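Prev by thread | Next by thread | Date index | Reply | List home

Re: [arm-users] Riren jaws against the Sedar ones 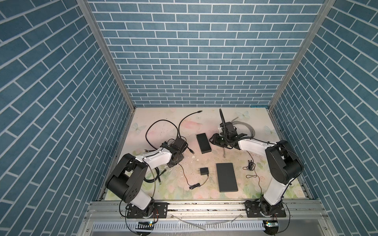
Both arms over the cable board, Riren setup

Elif Naz Öztürkmen wrote:
> We ran the Riren jaws for 400 cycles on the charger pick and
> had 16 drops. The Sedar set dropped far more than that. I think
> we can stop comparing and order for both arms.

I'd hold off on the order. 16 in 400 sounds fine, but which picks were they? A wall charger is a chunky thing and nearly any parallel jaw will hold one. The thin black cord is what we bought these for, and your log doesn't split the two.

I also don't trust the Sedar figure. Those runs were done in February on the old controller settings, before Soylu changed the closing speed. If the speed made the difference, we'd be paying for new jaws to fix a number in a config file.

The board bothers me too. It's printed all over with roses and butterflies, and there are white flecks across the middle. Fine for a person, but has anyone checked what the camera makes of it? A miss because the arm went to the wrong spot isn't the gripper's fault, and both sets should get the same surface, swept.

Could you rerun with 3 objects only (charger, flat black slab, loose cable), logged separately, same settings for both? Skemico will hold the quote at 2854 until the end of the month, so we aren't in a rush.

Please send the raw log this time, not the summary.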